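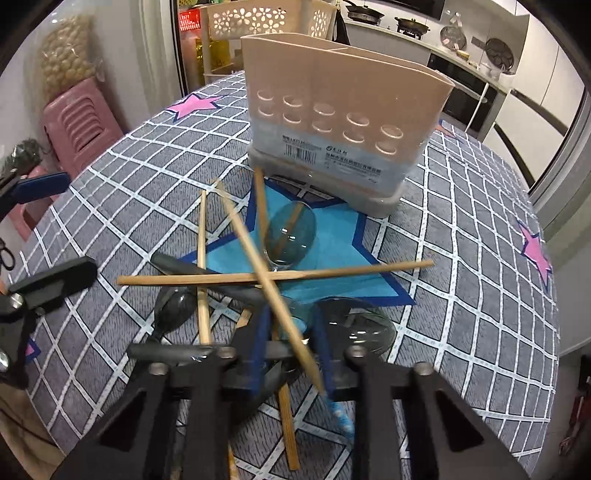 Fledside Community Kitchen
Progress report to the Mosesberg Fund, 11th May

Hi again! It's been a busy stretch since my last note, and most of what I have for you is good news, with one thing that's dragging (the sink, I'll get to it).

First, the money. Of the 2,000 dollars you gave us for small equipment, we have 700 left. The biggest chunk went on the tables and cloths, then the eating utensils and the things to keep them in. I know utensils sound like a silly thing to get excited about, but we went through the whole of last winter borrowing forks from the office upstairs and forgetting to take them back, so please let me be excited!

We settled on bamboo chopsticks and clear gray plastic spoons for the noodle and soup lunches. The caddy is beige plastic with two compartments and drainage holes in the front, and it sits on its own light gray drip tray. My plan is chopsticks in one side and spoons in the other. The sticker with the barcode is still on the front and I keep meaning to soak it off. At the moment everybody tips the clean things out on the table in one big heap and sorts them from there, and I've stopped fighting it because it gets done fast and people chat while they do it.

The round table has the gray cloth with the white grid and the stars, pink ones and a big light-blue one. I wanted plain. I was outvoted, and I've come around to it.

Lunches: we served 40 people at the April one, our best yet. We ran out of soup before we ran out of bread, so the Bhatt Street shop is going to let us have a second big pot on loan. We also started a sorting and setting-up hour before each lunch, and a few of the regulars now come early just for that.

Now the sink. Trasov Plumbing has been out 2 times and the drain is still slow, so washing up takes forever. They want to replace the trap and the pipe behind it. I'm waiting on a written price and I'd like to put part of the leftover money toward it, if that's allowed under the equipment heading. Could you let me know? I don't want to say yes to them and then have to move things around later.

Still to buy: a second caddy, more spoons (they wander off) and a proper drying rack. Receipts so far are in the envelope with the signed form.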